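Pivska art store puts loose paints and brushes into trays

The shared art store at Pivska has begun moving its loose paints, markers and brushes into open plastic trays, under a storage plan drawn up by Lapointe, the firm that runs the building in Pelosville. The work started in November and covers 657 listed items.

Stock was previously held on open shelves in the corridor and signed out by the bottle. Under the new plan, each table has one tray, and the tray is filled, checked and returned as a unit at the end of a session. Lapointe said the shelves would be taken down once the last of the stock had been sorted. 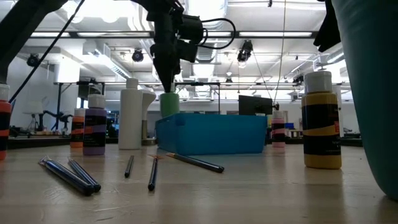 Sorting is done by type first and by colour second. Brushes and markers are dealt with before the paint, as they take up the least space and are the items most often returned to the wrong place. A tabletop at the start of a sort will typically hold a mix, such as orange, purple, pink and yellow paint bottles standing near a blue bin, with dark markers and brushes lying in front. Bottles with worn labels are set aside and entered on a separate sheet. Brushes go in flat, all facing the same way, and markers are capped before they are put in.

Diane Simard, who manages stock for Lapointe, said the trays had been chosen for their low cost and because they could be washed in the sink. "The shelves held more, but it took too long to find a given colour," she said. "A tray can be checked by eye before it goes back."

Each tray will carry a card listing its contents. The card is to be signed by the person who returns the tray, and any missing item is entered by shelf number until the new numbering comes into use. Cards will be kept for 12 weeks.

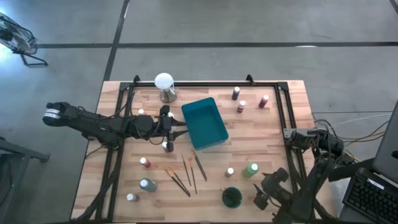

Will people still be able to take out a single bottle? Single bottles can be signed out at the desk as before, up to a limit of 7 per person, but they must be returned to the desk and not to a tray.

The limit does not apply to white paint, which is used faster than any other colour and is bought in larger bottles. Glue, varnish and solvents are outside the plan and will stay in the locked cupboard. Water cups are to be rinsed and left upside down on the drainer.

Waldemar Zalewska, who teaches evening classes at the centre, said the change would save time at the start of a lesson but raised the question of mixed sets. His classes use paint from more than one maker, and he has asked for those bottles to be kept together. Lapointe said it would look at the request when the first count was complete.

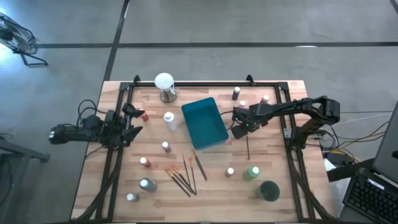
ARTS AND LEISURE

The budget for trays, cards and labels is 700, paid from the centre's equipment fund. No charge will be passed on to classes. A second store at Merow, which holds paper and card, is to be sorted on the same lines next year if the Pivska count shows fewer losses.

Users with bottles or brushes at home are asked to hand them in at the desk before the count closes. Items without a label will be accepted. The desk is open from 9am to 4pm.

Filed under: Local news, Arts and leisure, Pelosville

Related items
Merow paper store to close for shelf repairs
Evening class places at Pivska: how to apply
Lapointe sets out winter opening hours
New sinks fitted in Pelosville print room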